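Open Day at the Durkmont Lab, Hernside
Visit report by Thảo Âu, 27 June 2026

I came to Hernside by the early bus with my colleague Bảo La. The open day began at ten, and we were put in the second group. Our guide was Trinh Đỗ, a doctoral student who works on the project called Plerkisero.

The question of her project is simple to say. When a robot learns from recordings of a person guiding its two arms, does it help to include recordings in which something went wrong and was corrected? Many groups delete these. Her group keeps them and marks the moment where the correction starts.

The task they chose is a household one, putting things in a small fridge and taking them out. They have 1095 recordings until now, and 200 of them contain a correction. One recording can be short, but the preparation between two of them takes much patience, she told us.

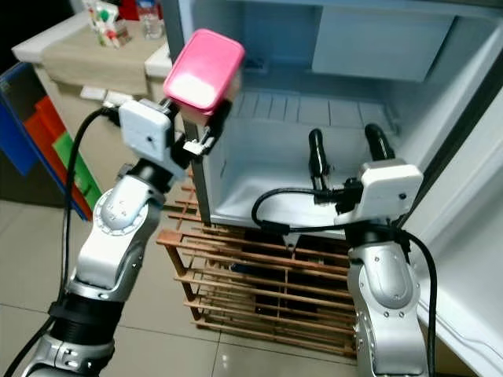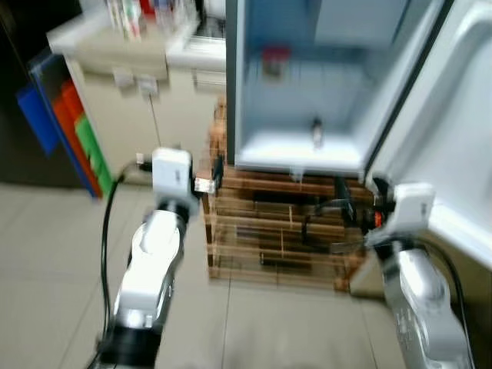
Two arms, a small fridge on a wooden stand.

In the first comparison, the policy trained only on the clean recordings finished 17 more trials badly than the one trained on everything. Bảo asked how many trials there were in total. It was 67 for each policy, so I would call the result promising and wait for more. Trinh agreed with this, and said that the second comparison is planned for July with objects which the policy has never met.

I asked also who decides what is a correction. At present two persons mark each recording separately, and when they do not agree, a third one looks. Tùng Lò, who was the third one all spring, told us that most arguments are about when a hesitation becomes a mistake. They wrote four pages of rules for it, and he let us read the printed copy. I found this part the most useful of the whole visit, for we have the same trouble in our own labelling and our rules fit on half a page.

After that was tea in the corridor and a talk on grippers, which was too quick for me to follow well. The slides should be sent to all visitors next week. Bảo wants to ask for the four pages too.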